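Impermeabilizar costuras en nailon recubierto

El recubrimiento de poliuretano se degrada antes que el tejido. En marzo revisé una funda Cernow y la cinta termosellada se desprendía en toda la base – el nailon seguía intacto.

Retiré la cinta vieja con alcohol isopropílico y un paño sin pelusa. Después, 2 capas finas de sellador Starnier, con 19 horas entre una y otra.
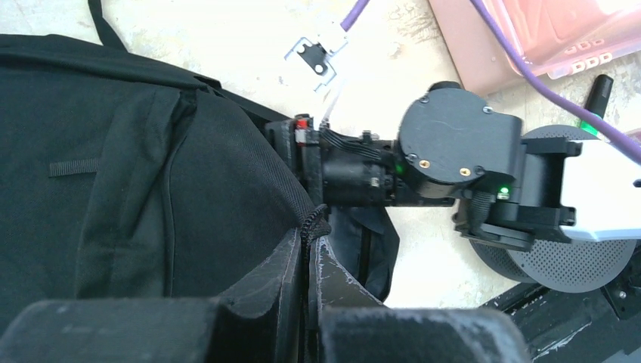
Archivado en: Mantenimiento de material

La segunda capa debe rebasar la costura unos milímetros por cada lado. Con silicona no hay vuelta atrás: el poliuretano ya no adhiere encima. Para tejidos de 200 deniers uso Esument, menos viscoso, aplicado con pincel plano.

22 de octubre de 2018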